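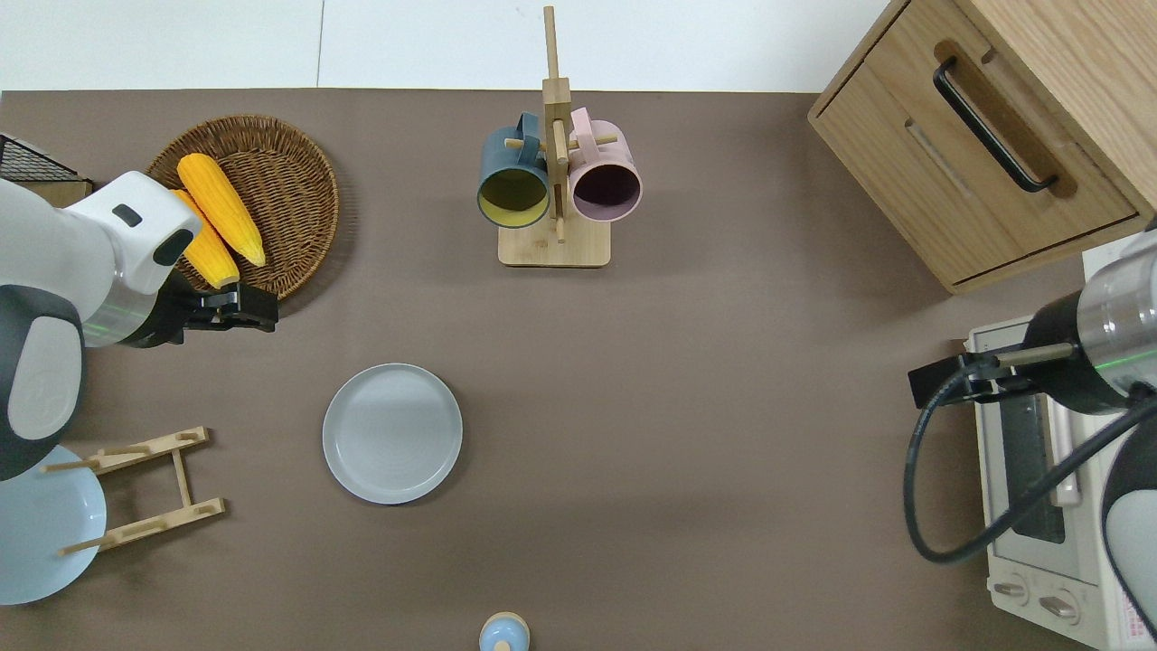 Search the shop Search for: Go

Luvilau Stamp & Fold Thank-You Card Kit
293 shares

I make this kit because my own kids hate writing thank-you notes. They love getting presents, they even love calling up their grandma to tell her about the presents, but put a blank card in front of them and suddenly everybody has a stomachache. So a few summers ago I started cutting rubber stamps at night and letting them build their own cards, and the notes got written (short ones, but written!). The Luvilau kit is the grown-up version of what we were doing on the living room rug back then.

Full disclosure, the paper people at Sornholm sent me a big pile of sample sheets when I was putting the first batch together, and I liked them so much that I now buy from them for every kit. Nobody is paying me to say that. I just think you should know where the free stuff was.

What comes in the box

96 card blanks, pre-scored so that little hands can fold them straight
96 envelopes, a bit bigger than you'd expect, so a lumpy card still fits
12 stamps on chunky handles
Four ink pads from Pylypenko: plum, leaf green, mustard and navy
A sheet of fill-in sentence starters
One flat Kasach tin to keep it all in

The stamps are the part I'm proudest of. There's a cake slice, a kite, a mitten, a snail, a bow, a rain boot, a star, a fish, a teapot, a leaf, a plain dot and a squiggle. The dot and the squiggle look like nothing when you open the tin and then they're the two that get used the most. My youngest did a whole stack of cards that were only dots. Her great-aunt has one up on the fridge and says it's grapes.

I get asked a lot why there's no stamp that says THANK YOU. I had one in the first batch! I took it out. Kids would stamp it once in the middle of the card and announce that they were done, and then we were right back where we started. The sentence starters do a much better job. They say things like "I'm going to use it when" and "My favorite part is" and the kid copies one down and finishes it. You get some wonderful answers that way. You also get "I'm going to use it when I want to," so keep your expectations reasonable.

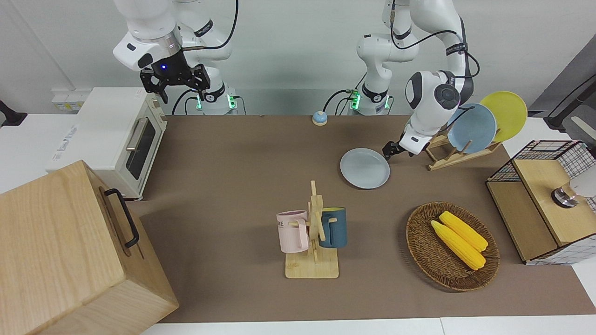 About the ink. It's washable, and I mean that in the normal washable-ink sense: hands and cotton T-shirts come clean with dish soap and warm water, but I wouldn't let it sit on a pale couch overnight. The navy is the stubborn one. If you've got a toddler who likes to sit in the middle of things, maybe hand out the mustard first and see how that goes.

The pads are sealed with a little peel-off film, and you do need to peel it off. I know that sounds silly, but it's the number one email I get. It's clear film, it's shiny, and it looks just like wet ink. If your stamps aren't printing, lift up a corner with your fingernail.

Which paper should you pick?

You can order the kit with smooth blanks or toothy blanks. Smooth is better for marker and gel pen. Toothy takes the stamps in a soft, slightly speckled way that I love, and pencil looks great on it, but a juicy marker will feather at the edges. For kids under six I'd go smooth. For kids who have Opinions about art supplies, go toothy. Both come in cream only. I tried a bright white and every fingerprint showed up on it.

The cards fold to a regular size and they go through the mail with ordinary postage, as long as you don't glue anything fat to the front. Buttons and pompoms will cost you extra at the counter — I found that out with a whole batch of party cards in June. Hand-deliver those.

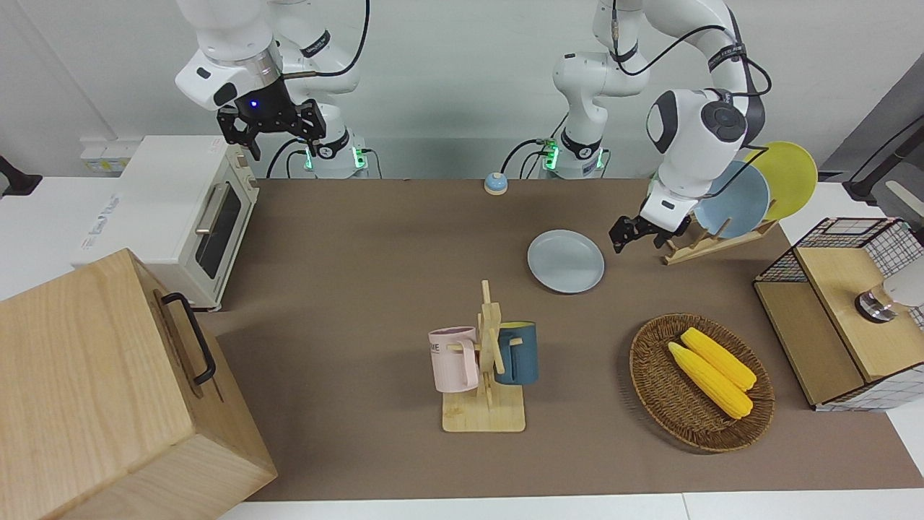 How we do it at my house

We don't try to write all the notes in one go. I put the tin out after breakfast and everyone makes three cards, fronts only. Just stamping, no writing. Those sit and dry through lunch. Then in the afternoon we do the insides, and by then they've picked out who each card is for and they sort of want to write in it. If somebody gets really rolling they can stamp more fronts and we save those for the next birthday. I've always got a little stash of fronts going, and it has saved me many times at 9 p.m. the night before a teacher's last day.

A few things that help:

Put a folded dish towel under the card. The stamps are firm and a bit of give underneath makes a much more even print.

Press and count to three. Don't rock it.

Wipe the stamp before changing colors, or don't, and have a green-plum snail. I've come around to those.

Let the kid address the envelope if they're old enough, and write the zip code yourself.

Cleaning and keeping

Dab the stamps with a damp paper towel and let them air dry face up. Please don't soak them. The glue that holds the rubber on the handle is strong but it isn't meant for a bath. The Kasach tin isn't waterproof, and the lid is snug, so if your child can't get it open, warm the lid with your hands for a minute and then push up from both short ends. Store the ink pads flat. They should last you through all the cards with plenty left over, and refill bottles are sold separately in every color but mustard, which is out until the fall.
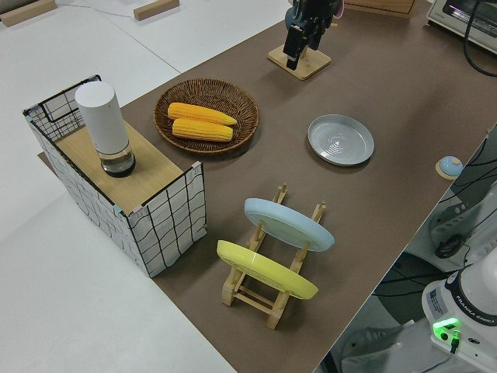
Sizes, ages and the boring bits

I say ages four and up. Four-year-olds will need you sitting next to them, and by seven most kids can run the whole operation. The stamps are too big to swallow but the film from the ink pads is exactly the sort of thing a baby goes for, so toss it right away.

Everything fits in the tin when the kit is new. Once you've opened the envelopes they puff up a little and you may have to keep a few somewhere else. Sorry about that! I've been looking for a deeper tin and haven't found one with a lid I like.

Kits are packed by me, at my dining table, and they go out twice a week. If yours shows up with a stamp missing or a doubled-up one (two snails, no kite has happened), write to me and I'll mail the right one and you can keep the extra. Returns are fine as long as the ink film is still on. If it's a gift, tick the gift box at checkout and I'll leave out the receipt and tuck in a card, stamped by whichever kid is home.

Refill blanks come in the same two papers, with envelopes. Extra stamps are sold one at a time, and yes, the snail is back in stock.

Share this
107 comments

Search for: card kit, stamps, refills Search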